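Grekaseck Statement Corpus, data card

Summary
A collection of 2,000 statements given by delegates at regional meetings on peace agreements, ceasefire monitoring and the return of displaced people. Each record holds one statement, split into paragraphs, with the speaker's office and delegation. Curated by Ramil Ambrosio. Release dated July 15, 2024.

Sources
Text was taken from meeting summaries published by the host secretariats. Summaries are edited third-person accounts, so wording should not be quoted as a speaker's own. Where a summary existed in more than one language, the English version was used. Closed sessions are not covered.

Fields
statement_id: string, stable across releases
delegation: name as used at the time of the meeting
office: title of the speaker, lower case
topic: one of 13 labels, listed in topics.txt
body: plain text, UTF-8
reply_to: statement_id or empty

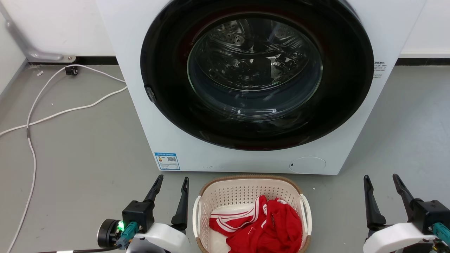 Rights of reply are stored as separate records and linked through reply_to. A reply given on a later day keeps the link but carries its own session number. Joint statements are filed under the delegation that spoke — the others go in cosigners.txt.

Labeling
Topic labels were assigned by 3 readers working separately. Disagreements were settled by Roy Ackroyd, whose decisions are logged in the notes folder. The label "transitional government" overlaps with "power sharing" and the two should be merged for most uses.

Splits
90 percent train, the rest test. Splits are made by meeting, so no meeting appears in both.

Known problems
Spelling of place names is not uniform. Delegations that changed their official name appear under both forms. Statements from the December session lack paragraph breaks. Small delegations are thinly covered and their topics lean toward border trade and refugees.

Tools
The loader is in the Jestbridge folder. The older Pinusard format is still readable but will not be updated.

Corrections
Send the statement_id and the source page to the curator.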